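Tower season is here!

If you've walked past the back bench at the Lurnby workshop lately, you'll know what has been keeping us busy. The office clear-out at Clerkberg left us with 56 retired desktop towers, and we are having a wonderful time with them. I know a pile of old office computers isn't everyone's idea of a treat, but I've been grinning since they came through the door.

Big towers from a few years back are a joy to work on. You take off the side panel, lay the case flat and everything is right there in front of you. The Dell ones have blue plastic on the parts you're meant to touch (the clips for the expansion slots, the handle on the drive carrier), so even someone who has never opened a computer can guess where to put their fingers. I'd love it if more things in my house were built that way!

We've been spending most of our time around the processor socket. It's the fussiest part of the whole board and also the one people are most nervous about, and I completely understand why. There's a metal plate that opens and a lever that holds it shut, and under that is a field of tiny contacts that you must not touch. Hold the processor by its edges, match the little notches, lower it straight down and let it sit. No pushing. If it doesn't drop into place, lift it off and look again. After that the lever takes a bit more force than feels polite, and the first time you close one your shoulders will be up by your ears. Mine were.

Then comes thermal paste (a blob the size of a pea, please, we are going through tubes of it), the cooler, the memory, and a first power-up with everybody leaning in. So far seven machines have made it all the way through and are going to the reading room at Seol. The rest are waiting their turn on the Grullell shelving, and there's plenty left for anyone who wants a go.

Sunday's open bench starts right after lunch. Bring a Phillips screwdriver if you have one you like, and leave the fuzzy sweater at home. We have wrist straps, and we have a big box of spare screws that badly needs sorting, if that sounds like your kind of afternoon. It is very much mine.

Dell towers with their sides off:

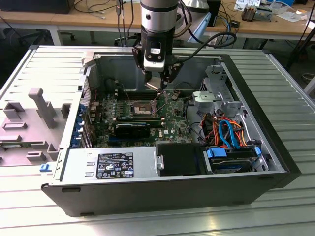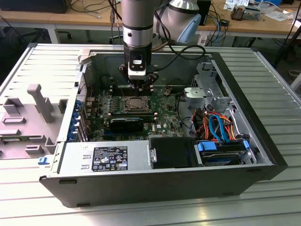
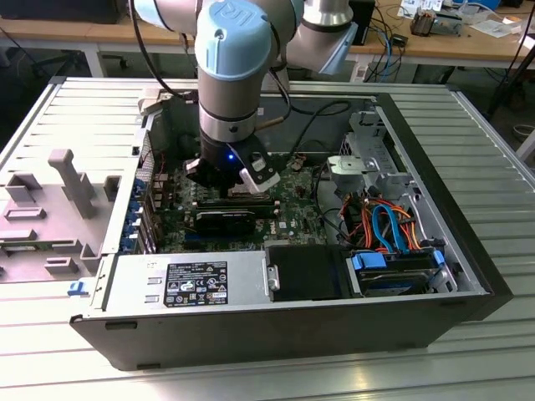
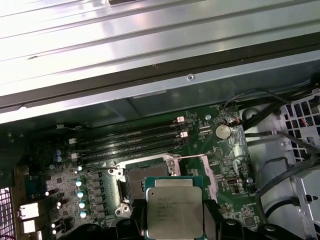
Hye-jin Na wrote in to ask that everyone take a photo of the front-panel wires before unplugging them, "even if you're sure you'll remember," and to say she has a bag of fresh coin cells for any machine that keeps forgetting the time.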